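Tea breaks and the people who stay — notes for the Grallport evening, Tue 23 June

(Wait for the chairs to settle. Say hello to the back row, they always feel left out.)

Good evening, and thank you for coming out on such a warm night when you could all be sitting in your gardens. I want to talk about choirs, and in particular about the twenty minutes in the middle of a rehearsal when hardly any singing gets done.

When I joined the Etari singers we had 30 members and a piano with one pedal. We rehearsed straight through for two hours, and I went home hoarse and knowing precisely 3 names. I very nearly didn't go back, and I'm sure a good few people didn't.

Then the hall at Trosen changed its hours and we had to stop halfway while the dance class packed up next door. So we put the kettle on. Over that first winter the altos discovered that two of them lived in the same street — they've shared a car ever since — and the basses, bless them, began to speak.

(Pause here. Let them laugh if they're going to.)

Now, I'm not saying you should sing less. The Eberhard choir has a very short break and a lovely sound, and I'd be the last to argue with them. But when new people come to us I ask what they remember of their first night, and it's hardly ever the music. Somebody saved them a seat, or lent them a pencil, or told them which door sticks.

(Next slide. Don't rush this bit.)

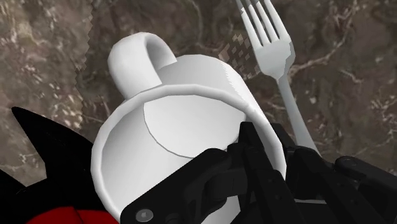

Slide 6: a plain mug and a fork on brown marbling.

So, a few practical things if you'd like to try it. Put the break after the hard piece. Ask a different section to pour each week, and let the new ones off for their first month. Keep the notices for afterwards, when everyone is sitting down again, or you'll lose the whole break to talk about car parking — we did, for most of one June.

(If there's time, tell the story of the lost descant copies. If not, go to questions and remind them the raffle is by the door.)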